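# The Prize Draw

Melati Ngui had promised a giveaway before she had anything to give away.

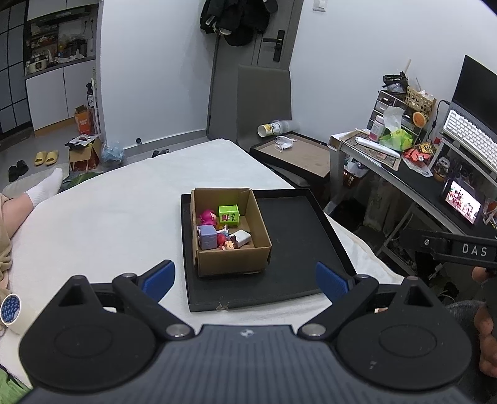

The shop had been open since January and the shelf behind the counter was still half full of Pitunon tanks, which had sold well for a month and then stopped. She wrote the post at her kitchen table. Two winners, drawn at random, each to get a Terico mod and a pack of coils. Leave a comment, follow the page, tag a friend over 21. She put the phone face down and went to bed.

By morning there were 204 comments. By the end of the week there were 1,327.

"Is that good?" Endang asked. He owned a third of the shop and came in when it suited him.

"It's more people than have ever walked in here."

"Are they buying?"

She rang up a bottle of Osman menthol for a man in a paint-stained jacket and didn't answer.

The draw was set for December 27, 2022, at noon. Kacper Olszewski had a program on his laptop that would pick the names. He set it on the counter next to the register and read out the rules in a low voice, as if somebody might object. Then he pressed the key.

The first name was Mawar Halim. She lived two towns over and answered within a minute, all in capitals.

The second name was Danang Tarigan.

Kacper looked at Melati. Endang put down his coffee.

Danang had worked the counter until the end of summer. He had left after an argument over his last check, which was short by $90, and which Endang had said he would look into.

"Draw again," Endang said.

"It's on the screen. People are watching the stream."

"There's a rule about employees."

"He isn't an employee," Melati said. "You told him so yourself."

Kacper had turned the sound down on the laptop, but the comments kept moving up the side. Somebody had typed congrats Danang. Somebody else wanted to know if the Stusis kits were back in stock.

She read the name out loud to the camera, spelled it, and told him he could pick up his prize any day before six. Then she ended the stream.

He came in late that afternoon with his hood up. She had the mod and the coils in a paper bag, with an envelope underneath.

"What's this?" he said.

"Your check. The rest of it."

He counted it in front of her, put it in his coat, and asked if the back door still stuck.

"It does," she said.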